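Home and Shared Workshops > Build Logs > Printed fingers for crate picking, wrist camera and tracking

ribwise
Posted 19 June 2023

Carrying on from the April thread, which was locked. Current state: two printed ribbed fingers on the Tallum gripper, Urnix controller, one camera at the head and one at the wrist. The task is fruit out of a perforated plastic crate. The arm motion is acceptable. The segmentation is not. It splits the crate wall into pieces and reports the pieces as objects.
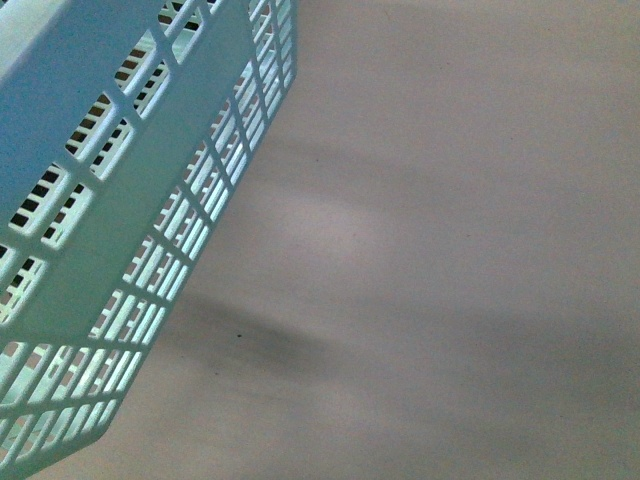
Depth on a perforated wall is the root of it, I think. Where the sensor hits a rib it returns the rib, and where it goes through a slot it returns whatever lies behind. Against a plain beige surface the outer edge of the basket is sharp and should be easy to fit, but some of the openings look through to something nearly black and others to the pale background, so a brightness threshold is useless on the same wall. I have tried a median filter and a plane fit. The plane fit works until the crate is tilted past 15 degrees, then it picks up the shadow boundary instead. Log extract: 209 attempts, four false grasps on the rim, the rest either good or refused by the planner.

grikfan
Your plane fit is fine. Your inlier threshold is probably too tight for a wall with that much open area. What is it set to?

ribwise
4 mm. Loosening it merges the wall with any fruit leaning on it.

oldspindle
I would leave the vision alone and look at the fingers. Ribbed fingers deflect under load, so the tip is not where the kinematics say it is. If you are calibrating to the tip with no load, every contact with the rim will look like a vision error. I had this on a Grikport gripper and spent a month on the wrong problem.

ribwise
Checked. The offset is there with the fingers open and touching nothing.
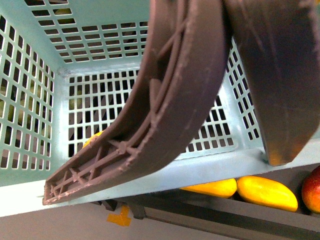

The offset also changes with the approach angle, which a bent finger would not do in free air. I print them flat, no supports, and clean the ribs with a knife. The outer band is thick enough that I can push on it by hand without the tip moving sideways much. Curling inwards is intended.

oldspindle
Free air rules out load. It does not rule out the mount. Swap left and right and see whether the offset follows the finger.

grikfan
Disagree with the order of work here. Swapping fingers means recalibrating, and then two things have changed. Record 1,000 frames with the arm parked, look at the spread on the rim, then decide.

oldspindle
Parked frames will tell you about sensor noise and nothing else. The fault varies with angle. You said so yourself, or rather he did.

ribwise
I will do the parked frames first as they cost nothing. The wrist camera is the next item in any case. I asked Benjie to look at the mount, as the bracket is his design. 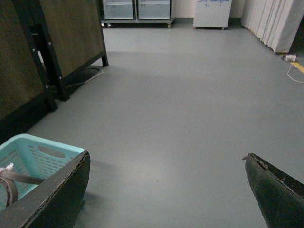 Benjie Mercado
Workshop technician, Boateng shared workshop

The bracket is stiff enough. My concern is the view. With the fingers spread, both tips stay in the bottom corners and the middle is clear, so you have a usable fixed reference in every image and you are not using it. Track the two finger edges and correct the wrist pose from those. Bear in mind that both upper edges are chipped, so fit to the long sides and ignore the corners. Also, the left finger covers part of the basket rim from that pose. If the planner takes its rim estimate there it is extrapolating. Take it one pose earlier.

ribwise
That would explain the angle dependence. I was masking the fingers out entirely.

grikfan
Masking is correct for segmentation. Use a second pass for the pose.

oldspindle
Reprint the fingers before you use them as a reference. A chipped edge will keep chipping.

Benjie Mercado
Not needed if the fit uses the long sides.

oldspindle
Until the long sides go as well. Still think you should swap them.

ribwise
Second pass is written, not tested. Rim estimate moved one pose earlier. Parked frames are recording now.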